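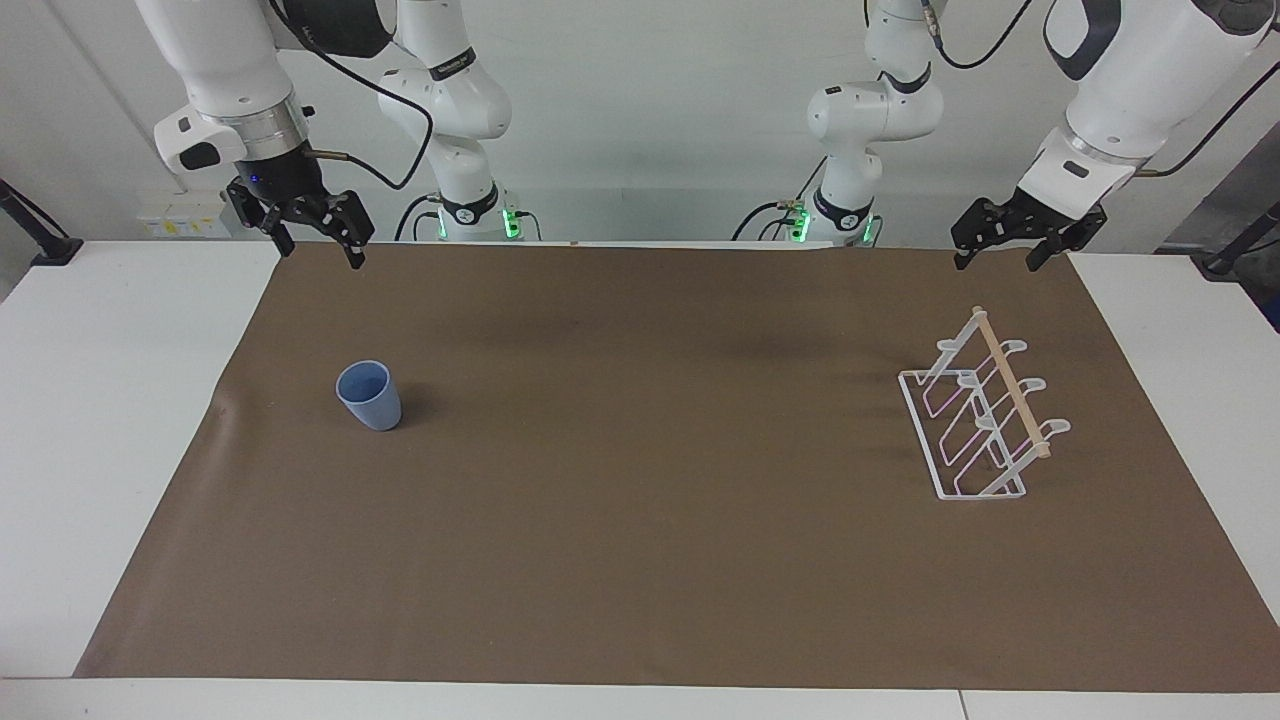
Re: the wire rack question, and what goes under it. Sorry for slow answer, had this half typed since lunch and the kids have been in and out. Short version, get the plain white wire one and stop shopping. Long version below. I went through three kinds of drainer in the Berkton apartment before settling, and what I learned is that the rack is maybe half of it, the rest is where it stands and what's under it. Look at the setup at the top, white wire rack over on the right, blue cup standing by itself on the left, brown paper under the both of them. That's the spacing I mean. Rack to one side, a clear stretch next to it for the stuff that doesn't want to go in the rack. You said in your note you have the rack dead center of the counter, that's your whole problem right there I think.

OK, taking your points one at a time, quoted so I don't lose track.

> We moved in July and the new kitchen has no dishwasher and one
> short counter. I bought the Galli two-tier drainer because the
> reviews were good and it takes up the whole space left of the
> sink. It drips out the back and the water runs under the
> toaster.

Two-tier is too much for a short counter. Had one. The top shelf blocks the light, and everything on the bottom shelf gets dripped on by the top shelf so it never dries. Also you end up storing dishes in it. Be honest, are there plates in there right now that have been there since Saturday? Mine had a gravy boat living on the top level for most of a winter.

If it's past returning, take the top tier off and use the bottom alone for a week. On mine the uprights just lifted out, yours may have screws. See if you miss it.

Dripping out the back: is the counter level? Put a marble on it. Ours ran toward the wall and I blamed the rack for months. Folded a bit of cardboard under the back feet of the tray and that was that. Not pretty but it's behind the rack, who's looking.

> My husband wants to get one of those stone drying mats, the
> Skiteck one, but it is $400 for the large set with the shelf
> and I can't see paying that for a thing to put wet cups on.

No. No no. Four hundred dollars! I don't know that mat and maybe it's lovely but you can find out what size you need for next to nothing first. Tear off a big sheet of brown paper, the kind on a roll from the hardware store, and lay it on the counter. Put the rack where you think it goes. Put a cup where you think cups go. Leave it a day or so and see where the wet spots land. The paper shows every drip, goes dark right where the water hits. Then cut your towel or mat or whatever to cover that and no more.

I did this with a sheet that covered the entire counter and the wet part was one corner about as big as a placemat. Had been about to buy a mat three times that size.

Plain paper is for testing only btw, don't leave it down. It goes soft and then it sticks and you'll be scraping.

> Also where do you all put the cups? If I put them in the rack
> there's no room for plates and if I put them upside down on a
> towel they smell.

Cups. Ok this one I have opinions on.

The smell is from upside down flat on a towel, no air gets in. Either tip them, so the rim rests on something (a chopstick works, so does the handle of a wooden spoon), or dry the inside by hand and stand them right way up. I do the second one. Takes five seconds a cup. Mug rims down on a wet towel overnight is how you get that pond smell, and then you wash the towel and it's the mug that stinks, or the other way round, I never did figure out which.

Plates get the rack. Bowls get the rack, on a slant, big ones at the end. Cups get the clear space beside it. Glasses I dry right away because of the spots, our water is very hard.

And have fewer cups out! One per person on the counter, rest in the cupboard. We used to go through every mug in the house by dinnertime. Now each of us has one color and you rinse your own. There were complaints, they passed.

> Last thing, does the coating on the wire ones hold up? My
> mother's rusted at the feet and left marks on the laminate.

Depends where it sits. They rust at the feet because the feet stand in water. Tip the tray out every night, wipe the feet, stand the rack on its side when it's empty. Mine's a Gonix, the cheap one, and it's had dishes in it 365 days a year for 5 years. One spot of rust on a bottom corner where I dropped it in the sink and chipped the coating. I put a dab of white appliance paint on it. Hasn't spread.

Check the tips of the wires before you buy, run a finger along. If the coating is thin at the ends or you can feel bare metal leave it in the store. The feet should have little caps. If the caps are missing or they fall off, which they will, hardware store sells them in a bag.

For marks already on the laminate, baking soda and a little water, let it sit, wipe with a soft cloth. Don't scrub hard. Didn't get all of mine but it got most. Whoever posted about bleach last month, please don't mix that with anything.

Oh and measure before you go. Measure the counter with the toaster where the toaster lives, not pushed back. And check your biggest plate against the slots, ours are the wide kind and a lot of racks are cut for smaller ones so they lean out over the front and catch your sleeve. I take a plate to the store with me in a tote bag. Got a look at the register but it saved me a return.

I still have the notes on towels versus mats from when this came up before, it's message 307 in the archive if the search is working again. Some of the links in it are dead. The part about waffle weave is still right, I use those and nothing else.

Somebody else will have to answer on the over-the-sink roll up kind, never had one, our sink is too deep and an odd shape. I'd like to know too as my sister is asking.

Have to run, rice is on. Let us know what the marble does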